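Automatización del doblado y clasificado de textiles en Perkmont: efectos sobre la organización del trabajo

Informe de proyecto. Asignatura de Organización y Condiciones de Trabajo

1. Objeto del estudio

El presente informe analiza la incorporación de un sistema de manipulación automática en la lavandería industrial Perkmont, dedicada al lavado y preparación de mantelería para hostelería. El proyecto técnico corresponde a la empresa Restine, que desarrolla el sistema en su sede de Stislow. El interés del grupo se ha centrado en las personas que ocupan los puestos afectados: qué tareas conservan, cuáles pierden y qué tareas nuevas se les asignan.

2. Metodología

Se realizaron entrevistas semiestructuradas a los 24 empleados de la sección de acabado, repartidos en dos turnos. Se consultaron además los partes de producción de mayo y las demostraciones manuales registradas hasta esa fecha, 2,109 en total, de las cuales 2,000 se destinaron al entrenamiento del sistema. El resto se reservó para su evaluación. El grupo visitó también los espacios de Restine en los que se graban dichas demostraciones con pinza de mano.

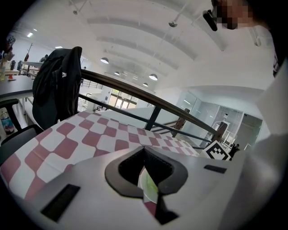
La enseñanza del gesto ha creado una tarea que no figuraba en ninguna categoría del convenio interno de Perkmont. Seis operarias de acabado dedican ahora parte de la jornada a repetir, pinza en mano, movimientos que antes hacían directamente con los dedos. Todas señalan que la dificultad mayor está en los tejidos ya arrugados: un paño de cuadros rojos y blancos como el de la fotografía, con pliegues marcados en uno de sus lados, exige decidir por dónde se toma antes de tirar de él, y esa decisión es la que el sistema debe aprender. Varias entrevistadas manifestaron que nunca habían tenido que explicar cómo lo hacían. La empresa reconoce esta actividad con un complemento por hora, si bien no la ha incorporado a la descripción del puesto.

3. Resultados

En la línea Bautista, primera en recibir el sistema, el doblado de piezas pequeñas ha dejado de ser manual en el turno de mañana. El personal se ha desplazado a la supervisión, la retirada de piezas mal dobladas y el control de manchas. Las trabajadoras valoran de forma positiva la reducción de movimientos repetitivos de muñeca — queja habitual en los reconocimientos médicos — y de forma negativa el ritmo, que ya no fijan ellas. Dos personas del turno de tarde indicaron que la vigilancia continuada les resulta más fatigosa que el propio doblado.

La formación recibida fue breve y se centró en las paradas de emergencia. Ninguna sesión trató los criterios por los que el sistema rechaza una pieza, asunto que origina la mayor parte de las consultas a mantenimiento.

4. Valoración y propuestas

Se propone que la grabación de demostraciones conste como función propia, con tiempo asignado y rotación voluntaria. Se propone asimismo que el personal de línea pueda reducir la velocidad sin autorización previa y que se amplíe la formación inicial con un módulo sobre rechazos. Queda pendiente el análisis del turno de noche, cuya automatización está prevista para octubre.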